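Dernness tells lunch spots to sort their own spoons

Wednesday, 2/11/26

Restaurants and canteens in Dernness that want to keep the town's reusable tableware discount will have to hand their chopsticks and soup spoons back sorted, under a rule that took effect this week. The town says the change will speed up washing and put an end to lost pieces. It has not said how many pieces get lost.

The rule covers the 201 kitchens signed up to the tableware pool, a shared stock of dishes and utensils that gets collected, washed and sent out again by a contractor, Cistlow. Until now a kitchen could tip everything into one tray at closing time and leave it by the back door. From now on chopsticks go in one tray and spoons in another. A mixed tray can be refused at pickup, and a kitchen with 3 refusals in a month loses its discount for that month.

On paper it sounds like nothing. Anybody who has cleared up after a noodle lunch knows how it goes in practice. Chopsticks don't stack. They roll, they cross over each other, and they end up pointing every which way unless a person stands there and lines them up.

The sort-out trays are plain plastic with a raised lip, which keeps the chopsticks from rolling off the counter and does very little else for them. Black chopsticks with gold-colored bands, dropped in loose, stay the way they fell.
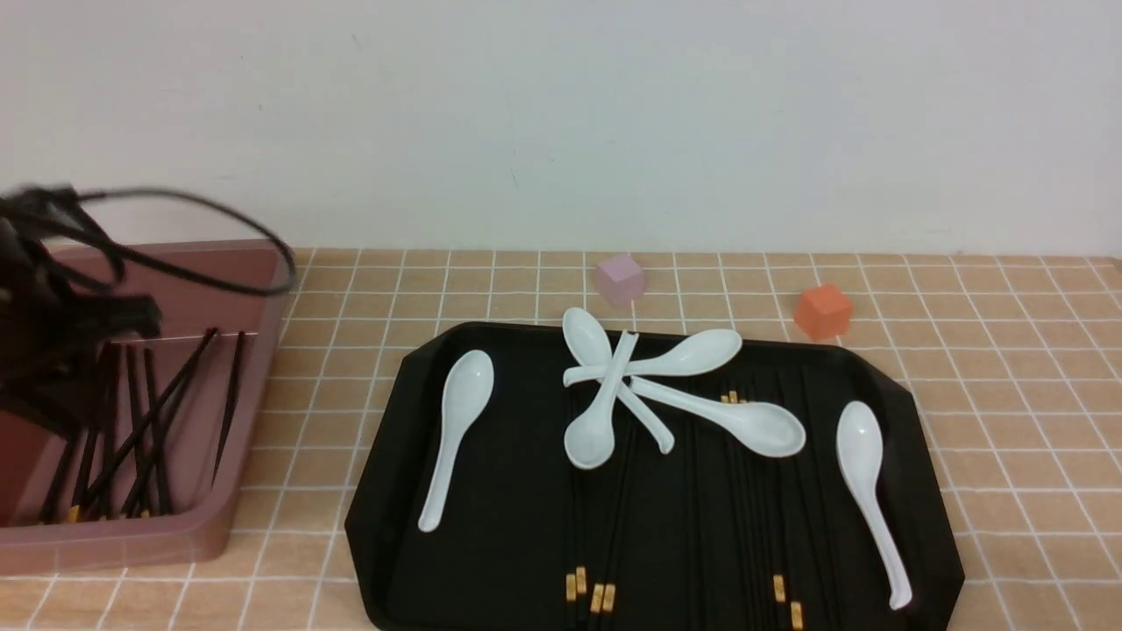
What the rule says

The notice sent to kitchens runs four pages, and most of it is about labels. The part that matters is half a page near the end. Chopsticks are to be "presented in a sorted condition." Spoons are to be "presented separately." There is no word on whether sorted means all facing the same way, or matched into pairs, or just not mixed in with something else.

That gap is going to cause arguments. A driver on a tight route will see a heap of chopsticks and call it unsorted. The cook who spent ten minutes picking spoons out of that heap will see it differently. The notice names no one to settle it, and the phone number at the bottom goes to the office that handles parking permits as well.

The savings claim is thin too. The town puts the yearly benefit at $2,664, and says this comes from shorter washing runs. Spread over 201 kitchens, that is a little over $13 each for the year. A kitchen that spends even five extra minutes a night on sorting will burn through that in labor before the first month is out. The labor is not in the town's figures. Asked why, the town office said staff time was "a matter for each business."

A second number in the notice, 3,320, is given as the count of pieces washed in a trial last June. It doesn't say how long the trial ran, which kitchens took part, or whether the trays came in mixed or sorted. Without that it is hard to know what the number is supposed to prove. The town office said a fuller write-up would be posted when it was ready. It had not been posted by the time the new rule started.

Where it gets messy

Spoons are the bigger headache. The flat-bottomed Chinese soup kind, white ceramic with a long curved handle, won't nest neatly once they land on their sides. Handles hook over bowls. Chopsticks slide underneath, and lifting one spoon tends to move the others.

They also chip, and here the notice takes a firm line: a chipped spoon is charged to the kitchen that returned it. The notice doesn't explain how anybody will know whether a spoon was chipped at the restaurant, on the truck or in the wash. Cistlow did not answer a question about that. It sent back a one-line statement saying it "looks forward to working with partner kitchens."

Somboon, a noodle counter near the bus station, tried splitting its trays during the week before the rule came in. By the end of the lunch rush the staff were back to one tray for everything, and the sorting got pushed to closing. So the work was done once a day, in one go, by whoever was left. The counter says it will keep doing it that way and see what the driver makes of it.

The Ikent canteen on the ring road has gone the other way and plans to leave the pool in the spring. It will buy its own spoons and wash them in its own machine. The canteen's manager would not give a price but said the sums had been "close for a while" and the new rule settled it.

If a few more kitchens do the same, the pool gets smaller and the cost of running it is shared among fewer members. The notice doesn't cover that either. The town office said it expected membership to hold steady and gave no reason for expecting it.

It is possible that the whole thing settles down. Drivers may wave most trays through, and kitchens may find a quick way to part spoons from chopsticks before the two get tangled up. In the meantime the evening job is a black tray with white spoons lying across chopsticks, and a pair of hands to pull them apart.
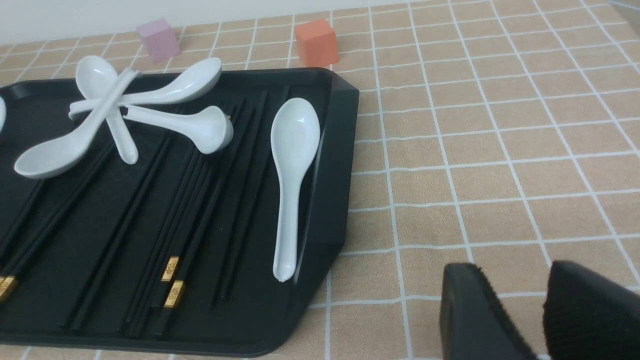 Apinya Srisuk doubts the rule will last until summer. The spoons were never the slow part, in her view, and it is the chopsticks that hold up a closing shift, as they have to be matched by length and pattern if they are going back out on tables. She would sooner see the pool hand out a deep upright holder for them and leave the trays to the spoons. She has asked for one twice and has been told both times that the equipment list is fixed.

The town will look at refusal figures at the end of the first quarter. Kitchens that want to object to a refused tray have five working days to do so, in writing, with the tray number. Several of the trays now in use have no number on them. The town office said stickers were on order.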